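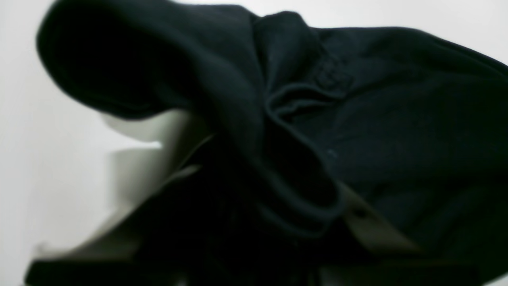 Recording dark garments for a folding policy

Posted by Dinesh Gautam in Guides, April

Dark clothing is the hardest part of the garment set to record well. Wrist views lose the folds, teleoperators misjudge where one layer ends and the next begins, and the resulting episodes look acceptable until training. The procedure below is the one we use on the Shakya bench for the black and navy items. It assumes a two-arm teleoperation rig with parallel-jaw grippers, one overhead camera and one camera at each wrist, and that you have already completed the light-coloured items in the Semis task list.

1. Fix the exposure

Turn off auto exposure and auto white balance on every camera. With a white table and a black shirt, auto exposure drifts each time the garment covers more or less of the view, and the drift is correlated with task progress. A policy will learn the brightness instead of the cloth.

Set the wrist cameras with the garment bunched, as it will be at the start of an episode. Raise the exposure until the creases are distinguishable from the flat areas. The table will clip to plain white in the wrist views, and that is acceptable. The overhead camera is set separately, with the garment spread flat, and should hold some detail in the table surface so that the hem outline stays clean.

Write the values into the session file. Do not change them between operators.

2. Clean the cloth

Run a lint roller over both sides of the garment before the first episode and after every break. Pale specks on dark cloth are high-contrast features that stay in the same place on the garment from one episode to the next.

3. Set the starting state

Two starting states are used.

Bunched: pick the garment up at any point, hold it clear of the table and drop it. Do not tidy it afterwards. If part of it lands outside the reach of both arms, drop it again.

Spread: lay the garment flat and rotate it to a new orientation each time. Sideways orientations are under-represented in nearly every set I have reviewed, as people put shirts down with the collar facing away from themselves. Leave small wrinkles in place. A sleeve that has folded over on itself may stay folded.

Alternate between the two states. Do not record a block of one followed by a block of the other, or any change in lighting over the session will be tied to the state.

4. Record the episode

Start recording with both grippers open and clear of the cloth. Bring them down together to the two corners of the nearest long edge, close, and draw the edge taut before lifting. Hold the tension for a full second. This pause gives a clear segment boundary later on.

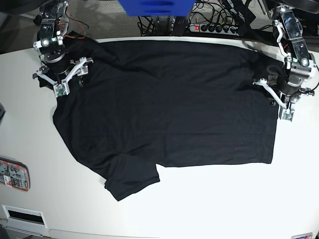 Both grippers on the top edge of a black T-shirt, with the edge held taut between them.

Press the fingertips to the table surface before closing. On black cloth the operator cannot judge from the wrist view whether the fingers have one layer or two, so use contact with the table as the reference. If the grasp picks up the wrong number of layers, release and regrasp within the same episode. Jitendra Saxena used to delete these episodes. We now keep them and tag them "regrasp", and they have been useful.

Keep the speed even. Yeison Villanueva's recordings are a good reference for new operators: slow approach, no hovering, no corrections after the jaws have closed.

5. Label

Each episode receives the following fields:

garment: ID from the Semis list
start: bunched or spread
outcome: complete, partial or abandoned
tags: regrasp, dropped, out_of_reach (any that apply)

Enter the outcome immediately. Outcomes entered from memory at the end of a session were wrong too often to be usable.

6. Check before you upload

Play back the first and last episodes of every block at normal speed, all cameras side by side. Look for:

- a wrist view that is uniformly black for more than a second
- gripper state out of step with the video
- brightness change over the block
- hands left in view at the start or the end

Reject the block if the brightness has changed. Single bad episodes can be dropped individually.

Quantity

The target is 600 episodes per garment category. In the last round 87 were rejected, most of them for dark wrist views recorded before the exposure step above was written down. Cleiton Barbosa maintains the reject log. Please add the reason as well as the episode number.

Notes

Navy and black count as separate garments in the list, even where the cut is identical.

Thick knits and fleece need a wider jaw opening on approach than T-shirts do. The setting is in the Nanidberg config under garment_class.

Corrections to this page go to Naveen Bhardwaj.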